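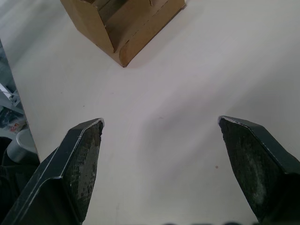

Shivam Goel wrote in to ask whether it's worth keeping shipping boxes at all, given how fast they take over a house, and said his own hallway had gotten to the point where the coats smelled like cardboard. He wanted to know how many is too many, what to do with the rest, and whether there's any tape that doesn't give up in a hot garage.

Well, Shivam, you've asked the right person, because I have moved house more often than I'd like and I've got opinions about all of it!

First, the keeping. I used to save every box that came through the door. Then we moved to Evberg, into a place with one closet (one!), and I had to get strict. What I do now is keep boxes only if they fit inside another box I'm already keeping. So I have one nest of them, biggest on the outside, and when something new arrives it either goes in the nest or it gets flattened that same evening. If you leave it till the weekend you'll have five more and the cat will have moved in.

Flattening goes much quicker if you start from the bottom. Turn the box upside down, slit the tape along the middle seam, then the two short ends, and push down with your forearm. I ruined a good many trying to tear the tape off from the top, which takes the brown paper with it and leaves you with a furry strip that no new tape will ever stick to.

About the knife. Only put out enough blade to get through the tape, and cut away from your other hand. I know you know. I knew too, and I still have a mark on my thumb from a carton of Gillico jars. For boxes I'm going to use again I've gone over to an old house key with a fairly sharp edge - it goes through packing tape just fine and doesn't slice into whatever's sitting underneath.

Now, which ones are worth saving. Press the corners. A good corner pushes back, and a tired one folds under your thumb and stays folded. Look at the edges too, where the wavy middle layer shows. If that's crushed flat the box has done its job and can go to recycling, or to the garden, where I lay cardboard under the wood chips to keep weeds down (take the tape and labels off first or you'll be picking them out of the beds until September).
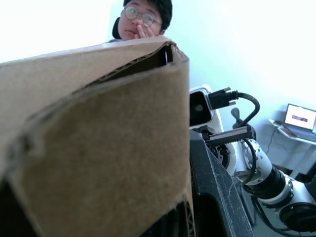
Check the rim and the bottom edge before you reuse a big box.

A torn bottom edge doesn't have to be the end of it if you only want the box for light things. I use those for cushions, winter hats, the spare duvet. Fold the top flaps inward so the rim is thicker where you grab it, and run a strip of tape along the tear inside and out. Books, no. I don't care how much tape you have. Books go in small boxes, and when you think there's room for one more layer, stop and put a sweater in.

Tape! This is where I've spent more money than is sensible. The cheap clear stuff is all right for a few weeks indoors. In our garage it had let go of nearly everything by the end of the first summer, and I came in to find the camping gear on the floor. Since then I've used the brown paper kind you have to wet with a sponge. It's messy and you will get it on your sleeve, but it grips the cardboard properly and it goes in the recycling along with the box. My neighbor Jörg Frerichs swears by cloth tape and has offered to arm wrestle me about it.

Wipe the dust off before you tape anything. A dry cloth will do. I skipped that step for years and blamed the tape.

Labels go on two sides and never on the top, because the top is under another box. I write the room first, in big letters, then one or two things inside that I'd be annoyed not to find. "Kitchen - can opener" has saved more evenings than any full list I ever made. I did try full lists, in a notebook, with numbers, and then I packed the notebook.

One more thing on storing them. Keep boxes up off a concrete floor, even if it looks bone dry. A couple of slats or an old shelf underneath lets the air get round. And if a box has had food in it, or smells of anything at all, don't store it. Ants can find a crumb of granola through two layers of cardboard and a blanket, ask me how I know.

Next time I'll get to the bubble wrap mountain, which is a whole other problem.

Comments

Kamlesh Bansal
The key trick works! I'd been using scissors and cut straight into a new shower curtain last spring. Do you bother saving the paper stuffing too?

Mitiku Negash
I disagree on labels. I put one on top as well, for when they're all spread out on the floor at the other end. Two sides and top, takes a second.

Lalit Garg
Wet the tape with a paint brush instead of a sponge, much less mess on the sleeves.

Recent tips
Getting label glue off glass jars
Five uses for a worn-out bath towel
A drawer that sticks in damp weather
What to keep under the sink (and what not to)
Sharpening kitchen scissors at home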